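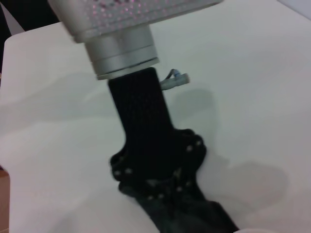
4. First-time set-up of the Vamier label printer

Do section 3 first (unpacking, power). If the power light is still blinking, wait.

4.1 Loading the roll

1. Lid up. Both side latches, same time.
2. Pull the two roll guides apart until they click.
3. Drop the roll in, labels facing up, loose end toward you.
4. Slide guides in. Snug, no squeezing.
5. Feed 10 cm past the tear bar. Close lid, press hard on both corners.

Note: Pletlow rolls have a thicker core. Take the gray spacer out or the lid won't shut.

Caution: tear bar is sharp. Keep fingers off it when threading.

4.2 Calibration

1. Hold FEED for 7 seconds. Let go at the second beep.
2. Printer spits out a few blanks. Normal. Dont pull on them.
3. Stops with a label edge lined up at the tear bar = done.
4. Not lined up? Repeat. Still off after 2 tries, go to 4.4.

4.3 Connecting

1. USB cable in the back, then switch on.
2. Open Flomonness on the computer. Settings, Devices, Add.
3. Pick the Vamier from the list. Set label width, save.
4. Print a test label. Check the barcode scans before you do a whole batch.

Note: Wi-Fi set-up is in section 7. Needs the USB done once anyway.

4.4 If it goes wrong

Red light, no beep: lid not closed all the way.
Faded print: darkness setting up one step at a time. Max is 14, don't leave it there, wears out the head.
Labels peeling off inside: switch off, unplug, let it cool, then pick them out by hand. No knives, no screwdrivers.
Computer can't see it: differnt USB port, restart Flomonness.

Caution: print head gets hot after long runs. Unplug before cleaning, see section 5.

Spare spacers and rolls: ask Charalambos Antoniadis in the stock room, mornings only.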